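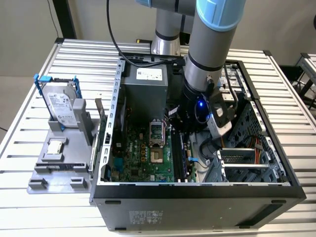

# The Niner teardown cell from Flaston

I've been pestering Flaston for a go on one of these since November, and they finally gave in! What you get is a single arm with a wrist-mounted gripper and camera, a slatted worktable, a parts tray, and the Filtis software that runs the lot. It's meant for small refurb shops that pull old desktops apart for spares, which is exactly what we do all day.

The tower goes on its side with the panel off, and the arm comes in from above. I like the tray more than I expected to. The hard drive stands up in its blue caddy and the processor gets its own little recess at the front, so you're not hunting for a bare chip under a pile of screws (we've all done it). Ilgın Sönmez did our setup and had the tray where she wanted it before I'd finished my tea.

Price for the cell is 3,262 euros, with training extra at 600. You can have the training at your place or at theirs – I'd go for yours, on your own machines.

## Memory modules

Memory is the job I was most nervous about, being a bit of a fusspot about slots. The fingers on the Niner are narrow enough to get hold of a module by its top edge without wanting half the board cleared first, and that matters a lot in a cramped office tower. The wrist camera gives you a proper close look at the slot and the module too, so I leave that view open on the second screen and keep half an eye on it.

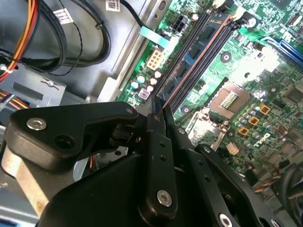

## Niggles, and who to ask

- Filtis wants a profile for each model of case, and writing your first one is slow going. My second was much quicker.
- The cable that loops down to the tool needs a bit of slack, so don't tie it back too tightly.
- Spare fingers come from Tuominen, in packs of two. Order a pack with the cell and save yourself the postage.

Oskari Leinonen looks after orders and demos at Flaston, and he's very patient with daft questions (I sent him plenty). Tell him which towers you see most of and he'll say which case profiles they've already got.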